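Give the Hallway Table Back Its Job

By Faith Obura

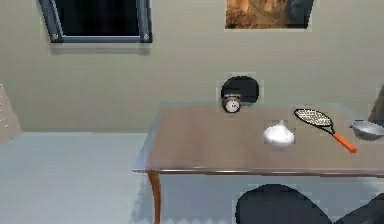 Every house I lived in as a child had one surface where things were allowed to wait. Library books waited there, and so did keys, school forms and whatever had to go back to a neighbor. My mother called it the landing table. Most of the people I know have gotten rid of theirs, and the home magazines have cheered them on. A clear surface is now treated as proof of a well-run life. I don't agree. A tennis racket, a metal bowl and an alarm clock on the same wooden table may look like a mess to a visitor, but to the people who live there it can be a list of what comes next.

I tried the other way for 26 months. I bought a Tendeo cabinet with a door for each kind of object, and I put everything behind the doors. The hallway looked very good. I also paid two library fines and missed the deadline for a passport form that was filed neatly under "paper."

My friend Wendy Garside thinks I am defending laziness. She says a pile on a table grows until someone gives up and moves it to a box. She has a point, and I have seen it happen in my own kitchen. My answer is a small table. When it is full, something has to leave before anything else can come in.

I sold the cabinet in September and bought a secondhand table from a man in Stirnow for 30 dollars. One leg is short and I have folded a piece of cardboard under it. There is a jar on it this week that belongs to Wendy.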